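### 2.2 Moisture and peel failure in corrugated board

Board samples came from two suppliers, Zudau and Barbier, and were stored flat before testing. Each panel was cut across the flutes and held at a fixed humidity until its weight stopped changing.

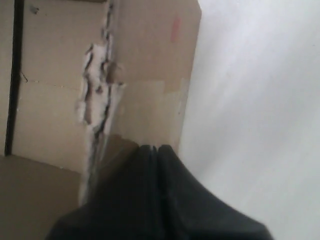
Peel strength depends on how well the starch glue soaks into the liner. When the bond is stronger than the paper, the liner splits within its own thickness and leaves fibers on both faces. Torn board of this type shows whitish, fibrous inner paper beside the dark, wavy lines of the fluting, and we scored it as fiber failure. Clean separation at the glue line was scored as bond failure.

Damp panels were harder to score – the liner often stretched before it parted.

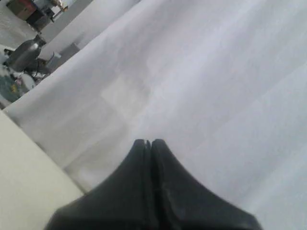 For these panels we used the peak load alone and left the failure type blank. Garg and Yadav scored all panels separately, and Bhatt settled the cases on which they differed.

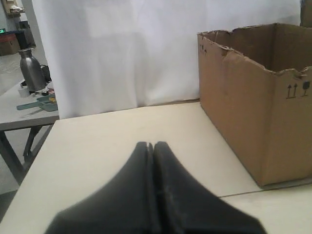
**Figure 6.** Closed fingertips above the pale tabletop.

Loads were divided by panel width before the suppliers were compared. Panels with crushed flutes were left out.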